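Workshop notebook, August, started a little after 9 in the morning

Picking up where I left off on the glaze tests, with apologies to anyone trying to read my handwriting in the paper version of this (Soledad has asked me to type these up from now on, and she's right, as she usually is about my handwriting).

The second Clutano firing came out of the kiln overnight and I unpacked it with my coat still on, I was that impatient. Most of it is lovely. The celadon has finally lost that gray cast we've been complaining about since spring, and where it pools in the carved lines on the Restcombe bowls it goes a deep watery green that I could look at all day. I put one on the windowsill and kept walking back to it. The tenmoku is another story. It's breaking rusty on the rims the way I wanted, but there are pinholes on the outside of nearly every mug, mostly on the lower half, and I don't think we can send them out like that.

Soledad's first thought was that we're still climbing too fast through the early part of the bisque, so gas is coming out of the clay later on when the glaze is trying to seal. I had been blaming the glaze bucket, which sat for a couple of weeks and needed a good long sieving. We talked it over for far too long and agreed to test both things separately, so that for once we'll know which of us to thank.

Plan for the next round:
Bisque half the test tiles on the slow program, with a 40 minute hold before the final climb.
Bisque the other half exactly as before.
Dip both halves from the same sieved bucket, same count, same tongs.
Then 7 tiles from the old unsieved jar, if there's enough left at the bottom to cover them.

Glaze firing stays at the usual cone. The controller logged a peak of 1,115 on the bisque before last, which is a bit higher than I'd set, and I've written it on the wall chart so we can keep an eye on it. The thermocouple is getting old and crusty. There's a spare in the drawer under the wedging table, behind the sponges, and I'd like to swap it before we do anything important.

Dimitrov order: they want mugs, 332 of them, and they want them before the holidays. I said yes on the phone and then had to go and sit down for a minute. It's a wonderful thing for us, truly, but we need the pinholes sorted before I throw a single one. They've asked for a narrow foot and a plain pulled handle, no stamp. I threw some samples after lunch with the Tornance stoneware and it's such a pleasure to use, soft without going floppy, and it takes a handle without any fuss at all. Shrinkage still to be measured on these. I scratched the wet height on the bottom of each one so I can't forget this time.

We also spent a good while on the rim. Dimitrov's customers are used to drinking from a takeout cup and I'd like the mug to feel familiar in the hand, with a little more weight. My early samples had a wide flare and they felt like soup bowls. The new ones come in slightly at the top and I like them much better.
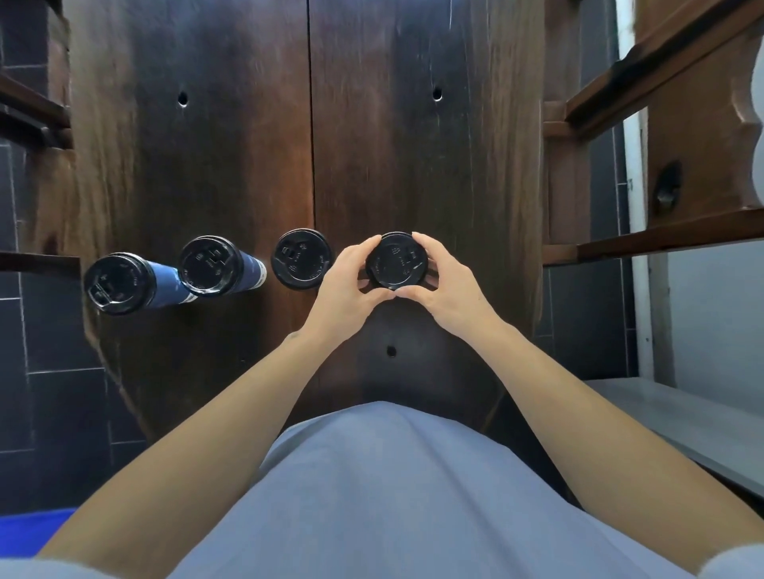
Coffee cup with black lid, held in both hands over the table. More cups to the left.

Soledad prefers a handle big enough for three fingers. I prefer two, but I have small hands and she pointed out (kindly) that most of our customers don't. Three it is.

Odds and ends before I wash up. The reclaim bin is full to the brim and needs to go out on the plaster. Kiln shelves want scraping, especially the cracked one, which I'm keeping for the bottom of the stack. We're low on wax resist and on the good bamboo brushes. I've left the two best tenmoku mugs and the two worst on Soledad's bench so she can look at them in the morning light, and the samples are under plastic on the lower rack. Please don't lift the plastic, the handles need to dry slowly.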